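Ticket: Label printer drops off the network after lunch
Opened by: Warrick Hoani
Product: Skoso desktop label printer, on the Gostar print service
Status: Open, waiting on customer

Hi all, me again, sorry! This is a carry-on from the ticket I closed too early in September, when I told you it was all fixed and thank you very much. It lasted 4 days.

So, same trouble as before. The printer is lovely all morning, then at some point after lunch the jobs start piling up in the Gostar queue and nothing comes out. The little light on the front stays green the whole time, and that threw me for ages. If I turn the printer off and on again it wakes up and spits out the lot in one go (50 labels yesterday, most of them for parcels I'd already written out by hand – I could have wept).

What I've tried so far:

Swapped the network cable for a new one. No change.

Plugged it into a different socket on the wall. No change, though I did find out that socket 18 is dead, so that's another job for me.

Took the driver off and put the newest one back on. It seemed quicker afterwards but I may be kidding myself. Still stopped at around 2.

Printed the settings page before and after a stoppage, and here's where I got a bit excited. The address at the bottom is different! In the morning it ends in 16, and after I restart it in the afternoon it ends in something else entirely. The Gostar software is still looking for the old one until it does its own refresh, as far as I can tell.

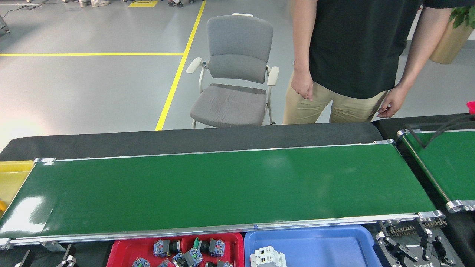

Is the printer set to pick up its address automatically?
It was, on both pages I printed, and I've never changed it by hand because I didn't know you could until this week.

Your colleague on the phone asked me to look at the router too. It's a Drurkau, the black one that came with the line, and I got into its menu after three goes at the password. The lease time is set quite short. There's a page for reserving addresses, but the Skoso doesn't show up in the list by name, only as a string of letters and numbers, and I didn't want to reserve the wrong thing and knock the card machine off instead. I've copied the string from the sticker underneath the printer and it looks right to me, apart from one character that's either an 8 or a B.

Update, 4.40 pm: I asked Rewi support about the router side, as they look after our broadband, and they said reserving it is fine and won't upset anything else. They also reckon it's a B, as does my reading glass. I've saved the reservation and restarted the printer, and a test label came out straight away. I'm not closing the ticket this time – I'll leave it running through tomorrow afternoon and write back either way.

One more thing while I've got you. Can those old stuck jobs be cleared from my end, or do you have to do it? The delete button is greyed out on mine.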